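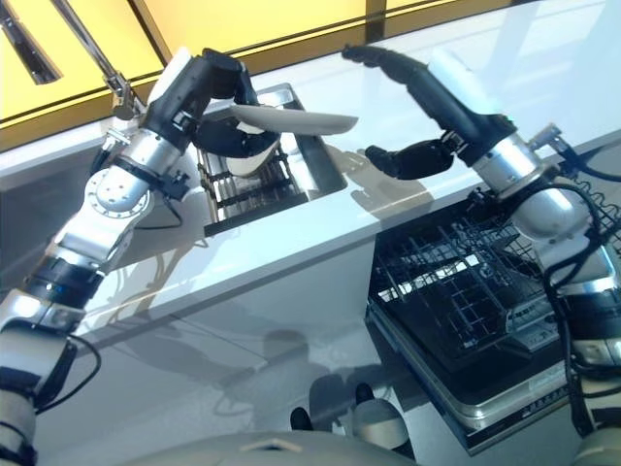

Marnach Dishes

A collection about washing up, or more exactly the bit between the sink and the dishwasher, where plates get lifted, tilted, turned round and slotted in. We love this stuff! It is a very ordinary job, and there is a surprising amount going on in it once you start watching how a plate meets a rack.

What you get

70 short sequences from four kitchens, with a plain text note for each one. The kitchens are called Marnach, Mirnitz, Mirzaei and Herkach throughout, and those names are also the folder names. Marnach is the bright one, with the yellow panel behind a glossy white counter and the stainless-steel sink let into it. It is everybody's favourite to look at and the hardest to work with, as there is so much shine. A pale plate over polished steel can nearly vanish when the light is strong, and the bars of the dishwasher rack pick up white highlights too.

The notes

Each note says what was being moved, where it started and where it was meant to go. We kept the words simple: plate, side plate, bowl, mug, pan, lid. Cutlery is in Mirzaei only. If something was put back in the sink and picked up again, it counts as one item and the note says "again".

"Rack" caused us no end of trouble, because Marnach has one in the bottom of the sink as well as the one in the dishwasher. The notes now say "sink rack" and "washer rack". Please do the same if you send us corrections! 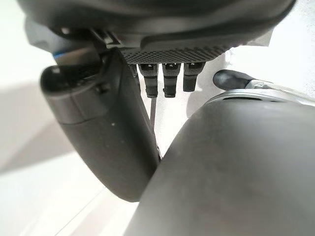
Marnach kitchen, wrist view, close up.

Lovely things to try

Finding the rim of a plate held nearly edge-on is a great place to start. So is working out which gap in the washer rack is free (15 sequences in Mirnitz were chosen with this in mind). Esko Miettinen has been using the Herkach folder to compare ways of stacking bowls, and his notes are in there too, spelling mistakes and all.

Known gaps

Very few glasses. No wooden boards, as we don't put ours in the dishwasher. Eight of the notes in Herkach have "left" and "right" swapped, and they are listed in fixes.txt until somebody gets round to them. Wrist views can be very close and dark, so read the note before deciding a picture is no use to you.

Using it

Share it, change it, teach with it. Do keep the kitchen names as they are so that we can all talk about the same plate. Tiburcio Ayala looks after the notes and is very happy to hear about wrong ones. The next tidy-up is planned for April, when we hope to add more mugs.

Contact: Tiburcio Ayala, Marnach Dishes | © Marnach Dishes contributors | Back to top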